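OK I have to talk about the utility sink, because I've been happy about it since Friday and my group chat has muted me.

Big white basin, wide flat rim all the way round, real brick behind it. I wanted exactly this for years!

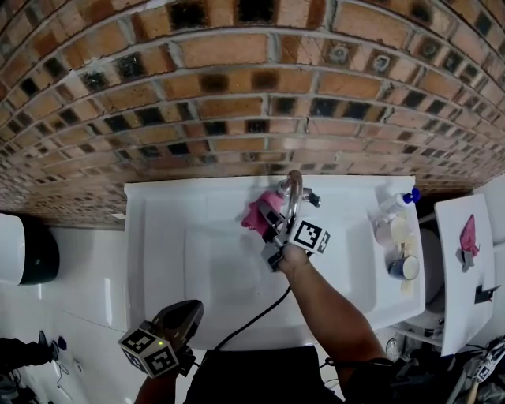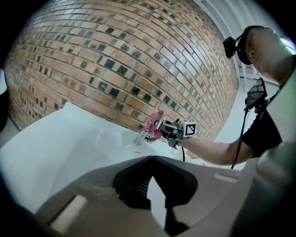
First thing I learned: a rim that wide is a magnet. Put one mug down and by evening there's a bottle, a sponge, somebody's soap and a screwdriver. So now we have a rule - whatever lands on the rim goes home before lights out. It mostly works. The mug is exempt. The mug lives there.

Second thing: the pink cloths. I bought a pack of 27 (who sells 27 of anything??) and they are the best cleaning cloths I've ever owned. One for the faucet, one for the basin, then both go straight in the wash.

For the chrome I just use warm water and a drop of dish soap, wipe, then buff with a dry cloth. Get right in behind the base of the faucet, that's where the crusty ring starts. Do it every couple of days and you never have to scrub.

Lever handle, by the way, 10/10. You can bump it with your wrist when your hands are covered in potting soil. I will never go back to the twisty kind.

People keep asking about the bricks. Yes, the dark ones stay dark. Birutė wanted to scrub them all back to orange and I talked her out of it after more than 2 hours of arguing over tea. I love them speckled!

We did brush the loose dust off the mortar lines, dry, with a soft brush. So satisfying. Do it BEFORE you clean the sink. Ask me how I know.

Next up is a shelf for the bottles, so they can finally stand up like adults. Khải found a narrow one at Gastelthorpe and is holding it for me until October.

If you have a tiny wash corner with a good shelf in it, please show me. I want to see all of them.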